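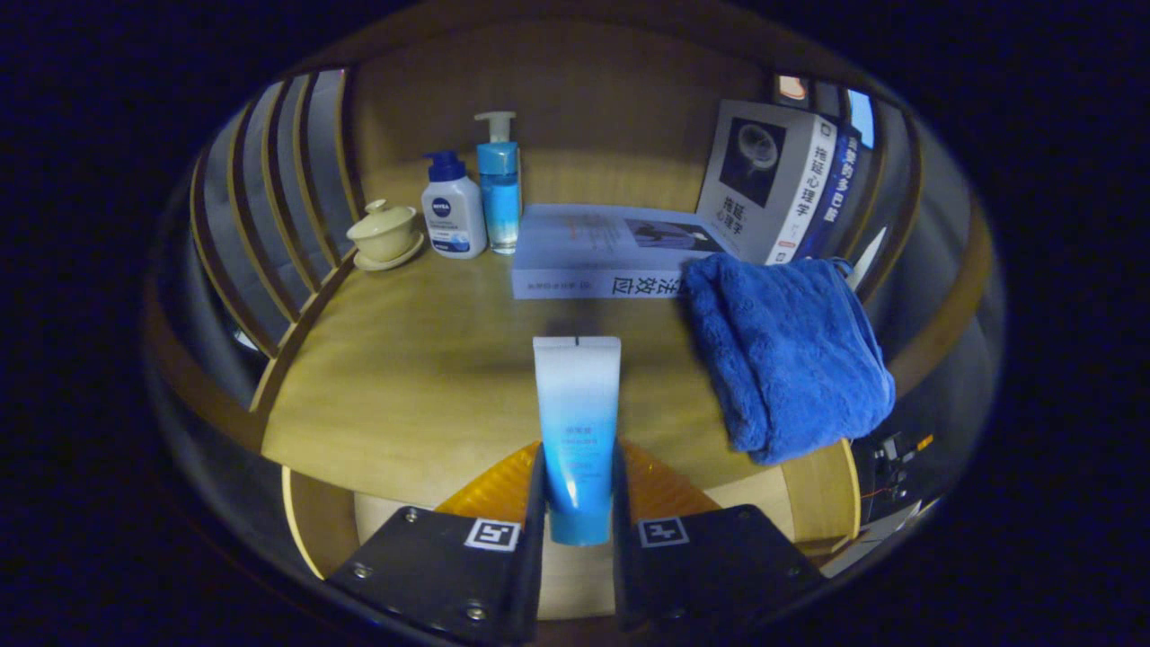
En: Robótica y automatización > Manipulación > Pinzas y agarre

Agarre de tubos flexibles con pinza manual de dos dedos: apertura, fuerza y marcadores

Pregunta

Estuve en la jornada de puertas abiertas de Getik, en la sala de manipulación. Enseñaban una pinza de mano de dos dedos negros, con un marcador cuadrado blanco y negro en cada dedo y carcasa ámbar translúcida. La demostración consistía en coger objetos de aseo y cosas de casa sobre una mesa de madera: un tubo blando blanco y azul sujeto en vertical, con el tapón abajo, botellas con dosificador, libros, una toalla azul. El operador la llevaba en la mano y los datos se usaban después para entrenar un brazo.

Quiero reproducir algo parecido en el taller con una pinza Ellby de dos dedos y me han quedado tres dudas que no pude plantear, porque el turno era de 25 minutos y se fue casi entero en la presentación.

1. Si los dedos no llevan encóder, ¿la apertura se obtiene solo de los marcadores? ¿Qué precisión cabe esperar?
2. Con un tubo flexible, la distancia entre dedos depende de cuánto se aprieta. ¿Cómo se etiqueta eso? ¿Se guarda la apertura medida o la ordenada?
3. La óptica era de tipo ojo de pez, con las esquinas en negro. ¿Hay que rectificar la imagen antes de detectar los marcadores?

Tengo calibrada una cámara convencional con tablero de ajedrez. No he trabajado nunca con ojo de pez.

Publicado el 25 de febrero de 2018

Respuesta 1 (aceptada)

Por orden.

Apertura. Sí, en ese tipo de montaje se calcula con los dos marcadores. Se detectan las cuatro esquinas de cada uno, se estima la posición de ambos respecto a la cámara y se toma la separación sobre el eje de cierre. Descarta la componente de profundidad, que es la más ruidosa con marcadores pequeños. Para convertirla en apertura útil hacen falta dos referencias: pinza cerrada del todo y pinza abierta del todo. Se graban al comienzo de cada sesión y se interpola entre ellas. En nuestra instalación, con una pinza Pascu, el error quedaba por debajo de 1 mm en la zona central del recorrido y empeoraba cerca del tope de apertura, donde los marcadores se van hacia la periferia de la lente.

Si pierdes un marcador en algunos fotogramas, puedes deducir su posición por simetría, siempre que el mecanismo cierre los dos dedos a la vez. Compruébalo en la tuya. Hay versiones de Ellby con un dedo fijo y en esas no vale.

Objeto flexible. La pinza manual no tiene orden de apertura. Solo hay apertura medida. El problema aparece al reproducir la tarea en el brazo: si mandas exactamente la apertura medida, el dedo llega a la superficie del tubo y apenas ejerce fuerza. Hay dos soluciones habituales:

a) Restar un desplazamiento fijo a la consigna cuando hay contacto. Nosotros usamos 4 mm con tubos de crema y plásticos similares.
b) Limitar la corriente del motor y dejar que la consigna quede por debajo del ancho del objeto.

La (b) es más robusta. La (a) obliga a detectar el contacto, y con un tubo a medio gastar el ancho varía según la altura a la que lo cojas. Un tubo apoyado sobre el tapón es más grueso y más rígido abajo y se afina hacia la soldadura. Fija una altura de agarre en el protocolo o acepta esa dispersión en los datos, pero anótalo.

Ojo de pez. No rectifiques la imagen completa. Perderías campo en los bordes o los estirarías hasta dejarlos inservibles. Detecta las esquinas en la imagen original, corrige la distorsión solo de esos puntos con el modelo de ojo de pez y resuelve la pose con los puntos corregidos. El modelo radial de una cámara convencional no sirve aquí. El tablero de ajedrez que ya tienes sí, pero lleva capturas hasta el borde del círculo. Con 11 vistas bien repartidas me ha convergido; con menos, el ajuste del borde era malo.

Respuesta 2

Añado una cosa sobre la iluminación. Los marcadores impresos en papel brillante dan reflejos y el detector falla de forma intermitente. Papel mate. Fija también la exposición: con 1/1000 s desaparece el desenfoque por movimiento, aunque necesitarás bastante más luz de la que hay en un taller normal.

Lo del desplazamiento de 4 mm depende mucho del recubrimiento del dedo. Con goma blanda me quedé corto.

Respuesta 3

Yo tengo la Cilik y trae encóder, así que de marcadores no sé. Para tubos va bien. Mira en el manual si la tuya lo lleva también.

Comentario del autor de la pregunta

La mía es de cierre simétrico y sin encóder. Calibrada con el modelo de ojo de pez, la detección sin rectificar funciona. Empezaré por la opción (b). Me falta averiguar si el controlador de Ellby permite limitar la corriente por debajo del valor de fábrica; en la hoja de datos no figura.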